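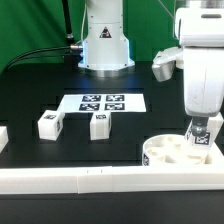

Hultico opens fitting rooms for tall and petite customers in Jostcombe

The clothing seller Hultico, which until now sold only through its website and a printed catalog, has opened its first store in Jostcombe. The store carries the tall and petite lines of the company, with trousers, coats, office dresses and a small choice of knitwear. Shoes will come in the fall, when the second floor is ready.

The store stands on the main shopping street, in the building where the Petkov fabric shop was for many years. The long wooden counter of the old shop was kept and now serves as the cash desk. Customers who remember buying curtain fabric there will also recognize the two front windows, which were cleaned and repaired but not changed.

Lukian Panasiuk, who manages the new store, said the company decided to open it after reading the return forms that customers send back with their parcels. The most common remark on these forms was about length. Sleeves ended above the wrist, or trousers had to be shortened by a tailor before they could be worn to work.

"A person who is very tall or quite short usually knows her waist size, but she does not know which of our lengths she needs," Panasiuk said. "On the website we give a table with measurements. People look at it and they order two lengths and return one. In the store they can try both in five minutes."

The fitting area has 6 rooms, and each of them has a hook at two heights and a bench. Trousers are sold in four leg lengths. The staff can mark a hem with pins while the customer is wearing her own shoes, and a seamstress does the alteration in the workroom behind the cash desk. Simple hems are free for any item bought at full price. For sale items, and for coats with lining, there is a charge, and the price list hangs next to the mirrors.

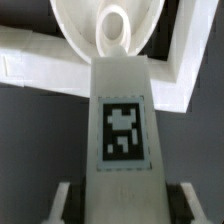
The store keeps 400 styles on the rails. The full range of the company is larger, and it can be ordered at the desk from the catalog and collected without a delivery fee. Orders usually arrive within three working days. Clothes bought on the website can also be returned in Jostcombe, as long as the labels are still attached and the customer brings the order number. Swimwear and tights are an exception and must be sent back by mail, unopened.

Besides its own clothes, Hultico sells some pieces from Wosance, a maker of raincoats and wool jackets. Wosance has produced a short version of its belted raincoat for the store, in navy, olive and dark red. The pockets were moved up, and the belt loops as well, so that the waist of the coat sits at the right place on a smaller person. The same coat in the tall version has longer sleeves and a deeper back vent. Both versions cost the same as the regular one.

Panasiuk said that petite customers were the more difficult group to serve well. "Many brands only cut the trouser leg shorter and say it is petite. Then the knee is too low and the pocket is too big. We had this problem in our early collections too, and we received many letters about it."

The company has sent an opening voucher to 4,000 catalog customers who live in the area. It gives a reduction of 35 percent on one item and can be used until the end of May. It cannot be combined with other offers, and it is not valid for Wosance products. Customers who did not receive a voucher but have ordered from the catalog before can ask for one at the desk.

In the first days most visitors came for trousers, and the longest leg length in black was sold out before the weekend. A new delivery has arrived since then. Several customers also asked for men's clothes in tall sizes. Hultico does not make them at the moment, and Panasiuk said he has passed the question on to the buying department.

The store is open from 10 a.m. to 6 p.m. and is closed on public holidays. An appointment is not necessary for the fitting rooms, but it is recommended for customers who want to have a coat altered, as the seamstress works only in the afternoons. There is a step at the front door. Customers with a wheelchair or a stroller can use the side entrance, where there is a bell. Parking is possible in the yard behind the building for one hour.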